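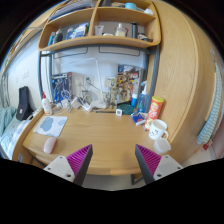

Home | Stories | Archive | Submit

Control Group

Print this story | E-mail this story

Rochelle Quinlan ran the second condition on Monday, June 29, 2020. The protocol called for 400 demonstrations by hand, split between two desks. The policy, Tellov, would then be trained on each half and tested on the other.

Desk A was at the lab in Nistham. Desk B was in a bedroom in Udum and had not been tidied, as specified.

Tellov trained on Desk A failed at Desk B in 286 trials. Trained on Desk B, it failed at Desk A in 18. She checked the split for leakage and found none. She reran the worst seed and got 36.

"Clutter helps," she wrote in the log. Then she deleted it and wrote, "Variation in background objects is associated with lower transfer error."

Her reviewer at Lemma replied within the hour. He wanted to know who had slept at Desk B.

She read the protocol again. It had no field for that. She added one, set the type to string, and left it blank for every row up to February. In the next row she typed her brother's name, saved the file, and started the third condition.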